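Odholm police station open day — my afternoon behind the front desk
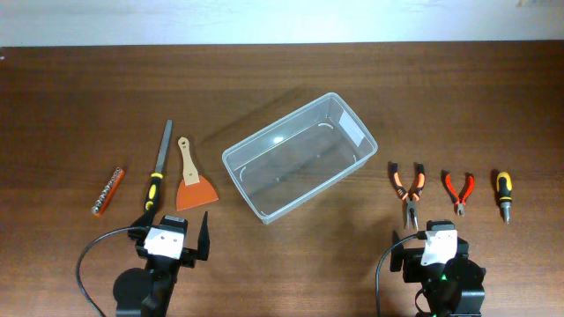 Hand tools set out along a table, with the socket holder at the left-hand end.

I went in a bit of a mood, I'll admit. My complaint about a traffic stop took 107 days to get an answer, so free tea and a go on the sirens weren't going to win me round. But the open day was on, the number 45 bus stops right outside, and I was curious!

They let us in through the custody entrance in groups, and I'd guess half of Mudville had come over as well (the queue for the toilets was awful). The cells are smaller than I expected and very cold on the feet. Our guide showed us the intercom, the hatch and the rights leaflet, which comes in plenty of languages, and a little lad asked if you get pudding. You do.

The bit I'd come for was the complaints talk, upstairs in a stuffy room. The station had 600 complaints last year and I asked how many ended with an officer losing their job. Long pause — then I was told it would be looked up and emailed to me. I left my address on the sheet. The body camera chat was better, and they did say footage can be requested by the person filmed, so I've picked up the form.

Parking is hopeless, so take the bus. Next one's in October, same entrance, and I'll be asking again.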